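双臂抹果酱,夹爪选Gonus还是De Graaf?腕部相机要不要换

7/30/23 发布 发帖人:面包边儿

急,在线等。手上两套夹爪二选一,月底前要定下来下单。

任务:双臂,桌面上一片吐司,一只手拿勺子抹草莓酱,另一只手按需扶一下面包。遥操作采数据,后面训策略用。控制器是Trellitz的,头部一个相机,每只手腕一个。

现在装的是尖头平行夹爪,黑色手指,内侧贴网纹垫。另外借到一对Gonus的宽指,De Graaf的样品也到了,但只有一只,没法两边同时装。

问题有这么几个:

一,勺柄在指间会转。勺子碰到面包,一加力勺头就歪,操作员得一直拿手腕补。两种夹爪各录了40条,尖头的歪得多,宽指好一点,可是宽指从桌面上捡勺子很费劲,经常捡不起来。

二,网纹垫吃面包渣。渣子卡在纹路里,越夹越滑(个人感觉,没测过摩擦)。

三,腕部相机和头部相机到底哪个该给更高的分辨率?带宽不够两个都拉满。头部的看得到两只手的关系,但抹酱的时候勺头那一小块看不清楚。腕部的近,可是不拿勺的那只手,看到的东西跟着面包位置跑。

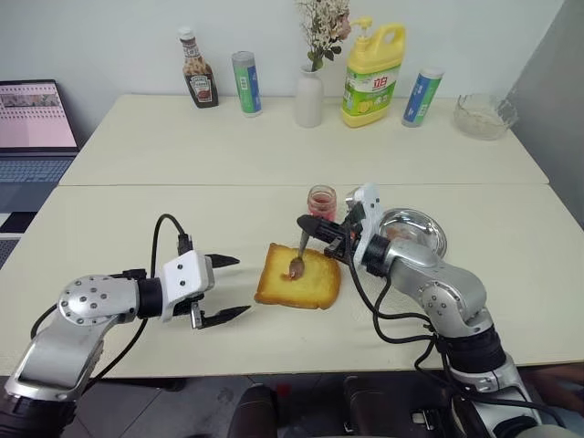
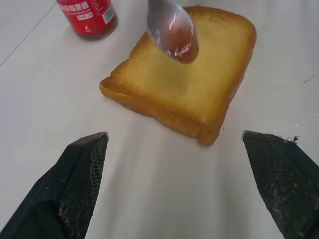 第一张是头部视角,第二张是腕部视角。

平行夹爪夹勺柄,为什么夹紧了还会转?
接触面太窄,两块垫子夹一根细柄,等于绕着一条轴捏住,勺头受力的力臂又长,摩擦力矩顶不住就转了。单纯加夹持力作用有限,加长接触面或者给柄做个扁的套更管用。

上面这段是同事写在组里文档里的,我直接贴过来了。道理懂,就是不想给勺子加套,加了套以后换场景就不通用了。大家怎么看?预算只够买一种,2只。

——

削铅笔的人

先说结论,买宽指,但别用它原装的垫子。

我们去年12月做过差不多的活,抹花生酱,比果酱稠,反力更大。一开始也是尖头,后来换宽指,再把原装硬垫撕了换软硅胶片。勺子陷进去一点,转动少了很多。宽指捡勺子难是因为指尖太厚,插不进勺柄和桌面之间的缝。两个办法:

1. 勺子别平放,搁在碗沿或者小架子上,柄翘起来,从侧面夹。
2. 指尖自己磨个斜面。De Graaf那种手指是铝的还是塑料的要看批次,磨之前先问清楚,我们磨废过一对。

垫子吃渣这个,网纹换成平面就行。平面硅胶沾了渣拿湿布一抹就掉,网纹得拿牙刷刷。每录完一组擦一次,别攒着。而且渣子会进腕部相机的画面,开头几条垫子干净后面越来越脏,训练的时候多少有点影响,至少把擦垫子的时间点记到日志里。

相机我投腕部。头部那个降一档问题不大,它主要是给两只手的相对位置,分辨率低点也够。勺头碰没碰到面包、酱还剩多少,这些只有近的看得清。不拿勺那只手的相机不要关!我们关过,后来想加扶面包的动作,前面的数据全得重录。

还有曝光锁死。金属勺子一反光,自动曝光就在那儿来回跳,果酱本身也有高光,画面一闪一闪的。白桌面更麻烦,建议铺块灰的垫布,或者把灯挪开。

另:你说的40条对比,是同一个操作员录的吗?不是的话没啥参考价值。我们两个人录同一个动作,成功率一个59%一个62%,看着差不多,拆开看失败的原因完全不一样,一个老是掉勺,一个老是戳破面包。

——

zirk_路过

用过Zirkdale的三指,夹勺子不转,贵,重。手腕负载小的话别考虑了。

——

拧三圈退半圈

同意宽指,不太同意换软垫。软垫确实不转,但勺子位置会漂,同一个夹爪开度,每次勺头高低都不一样,遥操作的时候人能补,策略回放补不补得了看运气。我的做法是硬垫上开一道浅V槽,沿手指方向,勺柄落进去自己就对齐了。3D打印的,TPU外面包一层,一晚上能打好几副,坏了就换。缺点是夹面包边的时候V槽那里受力不均,软面包会压出印子,烤过的还行。你两只手分工固定的话,拿勺那只用V槽,扶面包那只用平垫,反正垫子能拆,不用非得一样。

控制器那边顺便查一下夹持力的上报频率。Trellitz我们用的那版默认挺低的,勺子开始打滑到读数有变化中间差一截,想靠力反馈自动补夹紧基本来不及。改配置文件能调高,具体哪一项忘了,手册里翻一下,好像在末端工具那一章。调完记得重新对一遍相机的时间戳,我们就是没对,录了一下午全白费。

先别急着下单,把De Graaf那只装到拿勺的手上,另一只手不动,照样录40条再比。一只够你试了,反正不加扶面包的话另一只手也就在旁边等着。

——

面包边儿(楼主)

是两个人录的……明天重录。V槽的文件能发一份吗,站内信就行。灰垫布已经去找了。

相关帖子
遥操作延迟多少算能用
腕部相机线缆老是刮到前臂,怎么走线
Gonus宽指换垫子,胶用哪种
时间戳对不齐,求排查思路
双臂拧瓶盖,哪只手当主手
夹爪零位漂移怎么重新标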